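Comparing Grippers Before the Hardware Arrives: An Interview with Jocelyn Catacutan

Interview by Vasco Marinho, Office of Research Communications

When the Irnerbridge laboratory began planning the replacement of its arm tooling last September, the first decision concerned the order in which things would be tested. Jocelyn Catacutan, who leads the manipulation group, proposed that every candidate gripper be evaluated in simulation before any purchase was approved. The laboratory accepted the proposal, and the comparison has since become one of its longer-running internal projects.

"We had bought tooling on the strength of a demonstration before," Dr. Catacutan said. "The demonstration was fine. The part was fine. It did not suit the controller we already owned, and we spent most of a spring finding that out."

The candidates included two parallel-finger designs, known within the group by their project names, Rocha and Plarneck. Both were modeled on the same arm and given the same task, which was to approach a small cube on a table, close on it, lift it, hold it and set it down. The cube's starting position was varied from one trial to the next. Each design was run for 3,000 trials under the existing controller and then again under a newer one written by Sudheer Warrier.

Mr. Warrier described the task as deliberately plain. "People ask why we did not use cups or tools or something with a handle," he said. "With a cube, I know where the faces are. If the fingers arrive at a bad angle, I can say how bad, and I can say which controller did it." 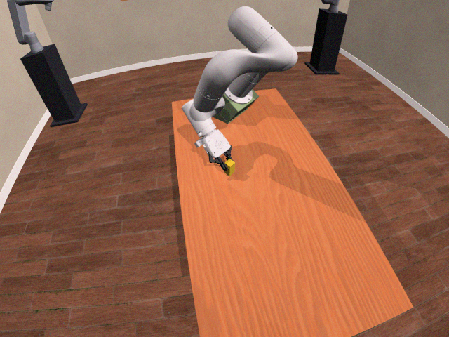

The approach phase received the most attention. According to Mr. Warrier, a majority of the failures under the older controller began in the last part of the descent, when the wrist was still correcting its rotation as the fingers came level with the object. The newer controller completes the rotation earlier and then moves straight down. Under it, the Rocha design succeeded in 2,252 trials. The Plarneck design did somewhat less well, although Dr. Catacutan cautioned against reading too much into the difference.

"Plarneck has the shorter fingers, and our table height was chosen for the longer ones," she said. "We noticed this late – later than I would like – and those runs are being repeated."

The group also considered how far the results could be trusted outside the simulator. Contact between finger and object is the least certain part of the model, and the friction values were taken from bench measurements made by Abílio Meireles on a sample of pad material. Mr. Meireles repeated the measurements seven times and found a spread of roughly 7 percent.

"That is acceptable for ranking two designs," he said. "I would not use it to promise anyone a success rate."

Asked whether the simulated trials had changed the purchasing plan, Dr. Catacutan replied that they had changed its sequence. The controller will be updated first, on the arm already installed, and a single Rocha gripper will be ordered for physical testing through Ruvemitz, the laboratory's usual supplier. Camera placement will be reviewed separately. Custódio Magalhães, who is responsible for that work, has asked that the wrist be left clear of additional hardware until he has compared the fixed viewpoints.

"A camera on the wrist changes the load, and then Sudheer has to tune everything again," Mr. Magalhães said. "He has been patient about it so far."

The repeated Plarneck runs are in progress. The group will circulate the complete trial logs internally, including those from the failed attempts, which Mr. Warrier considers the more useful portion.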